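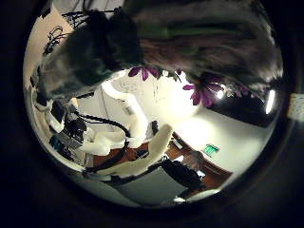
Wilma Dierckx
Equipment Planning, Matard

Gallery: flower handling cell, budget round two

The picture on this page belongs to the November equipment request for the Sumholm site. It covers one arm station used for handling cut stems and potted material. Figures are those submitted with the request; tax and freight are excluded.

Wrist view, purple daisy-like flowers and foliage close to the lens. The view is round and strongly curved, with the white arm and the wooden table behind the blooms. Foliage this close is out of focus. The request therefore includes a second lens option for the wrist position, to be quoted separately.

Lighting. The wall behind the flowers washes out to near white. Diffusers are budgeted as a facility item and do not count against the cell.

Cabling. Black cable loops along the upper side of the arm, with another along the lower limb. Dress kits are listed per arm - order 2, one fitted and one spare.

Control equipment. The black units at the left are stacked near the wall. A closed rack is in the plan, with 60 cm of clear depth reserved behind it for connectors.

Table. The existing wooden table stays for this round. A fixed steel base was quoted by Prins and deferred to the next.

Planning figures

Integration and setup: 114 hours
Operator training: 60 hours
Floor anchoring: deferred with the base
Service contract: Mindard, annual, quoted per arm
Request number: 227

Hours are charged at the internal rate. Unused training hours do not carry over to the next period. Quotes for the lens option and the rack should reach Equipment Planning before the request closes at the end of the month - late quotes move to the spring round.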